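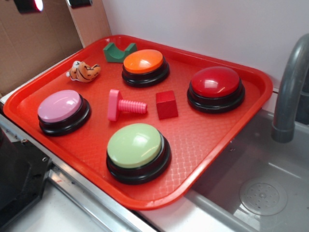 Four coloured push buttons on a red tray.

3 min read

Akua Dramani has bought branded gifts for Grusberg, a lettings firm, long enough to be tired of them. Every December a box of catalogues lands on her desk, and every December she is told that a pen with a logo on it will bring customers back.

"I've asked three suppliers to show me that it works," she says. "What I get is a drawing of a funnel."

I had come expecting a defence of the trade. She does think a few things are worth printing on, but the list is short. Notebooks, if the paper takes ink. Umbrellas, if the firm will pay for a decent one. Tote bags she has given up on. "Everybody's got a cupboard full. Ours went straight in with the rest."

Her worst order was 1,000 key rings from a company called Dikham. The artwork was approved, the proof looked fine, and the logo began to rub off within weeks. Dikham offered a credit against the next order. "Which means buying more of them," Dramani says. She took her business to Hivilholm, where the minimum order is 40 and a printed sample comes first.

I put some of this to Haf Dafis, who sells for Hivilholm and has heard most of it before. She agrees that samples should be standard. She is less willing to agree that the gifts do nothing.

"People keep a useful thing," she says. "If it's on the desk, the name's on the desk."

Does she have figures? She has a survey, paid for by a trade supplier, which asked people whether they liked free gifts. They did. I am not sure what else they would have said.
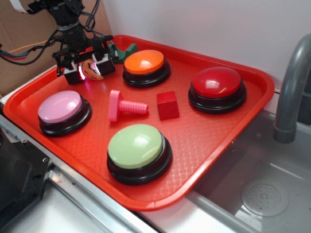 Colour is where Dafis becomes more convincing. Most complaints she handles are about a shade that looked right on a screen and wrong on the goods, and buyers seldom ask to see it on the material itself. A domed, shiny surface makes it harder, as with the buttons here, where the pale pink cap has a soft white reflection on it and the deep red one a bright highlight. Put a thin grey logo under that sort of shine and it may as well not be there. Her advice is to ask for one dark and one light sample and look at both by a window.

Dramani has heard the advice and follows it, mostly. She remains doubtful about set-up charges, which she says are quoted low and then applied per colour, per position and again on the repeat order. Dafis says Hivilholm lists them in full. I checked, and it does, on page 2 of the price list, in rather small type.

This year's order is with Ngata, for plain steel flasks with the logo on the base. Dramani chose the base so that staff would use them. "I'll believe it when I see one in the kitchen," she says.

Related
- Screen print or engraving: what the quotes leave out
- Do desk gifts get kept?
- Reading a set-up charge
- Small orders, large minimums

Contact us | Copyright 30/09/2025 | Back to top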